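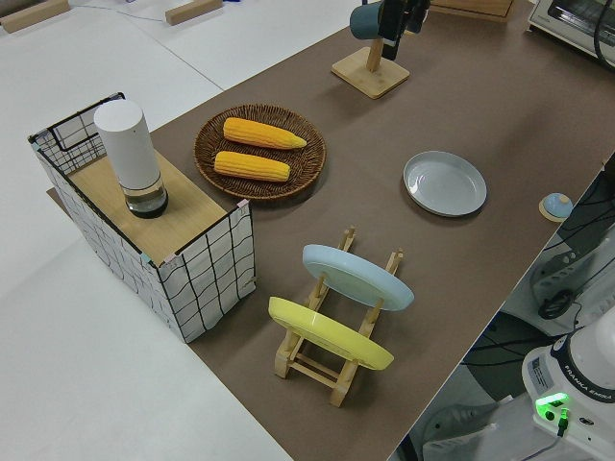
About Mimura

Hi, I'm Vira Yurchenko, and I run Mimura with my old lab partner Kimutai Biwott. We put together kitchen task kits for people who are teaching robot arms to do ordinary chores – putting plates in a rack, hanging a mug on a stand, moving an ear of corn from one spot to another. If your arm can already stack cubes all day and you're itching to give it something harder, you're our kind of customer!

What you get

Our main kit is called Meltura. It comes with over 100 pieces, sorted into 8 task sets, and every set has a printed layout sheet so you can put the table back the way it was between runs. (I spent a whole summer resetting tables from memory. Never again.) Plates, mugs, racks, trays, play food, all at the size you'd find in a normal kitchen. The mug stand is the one people write to us about most, usually to complain, and then a few weeks later to send us a video.

We try everything on a Franka arm before it goes in the box. If you use something else, tell us which gripper you have and how wide it opens, and Kimutai will go through the piece list with you. He likes doing this a lot more than he likes answering the phone, so email is best.

Rent or buy

You can buy Meltura outright or rent it by the month. Lost and broken pieces are replaced one at a time, so please don't order a whole new kit over one chipped plate. We've sent kits to 70 labs and classrooms so far, and Halyna Zakharchenko packs each one herself.

Come see us

There are four of us now, counting Lawal Ajayi, who builds the racks and stands and has strong feelings about slat spacing. Our next open bench day is August 20, 2026. Bring your own code and we'll set out the plates.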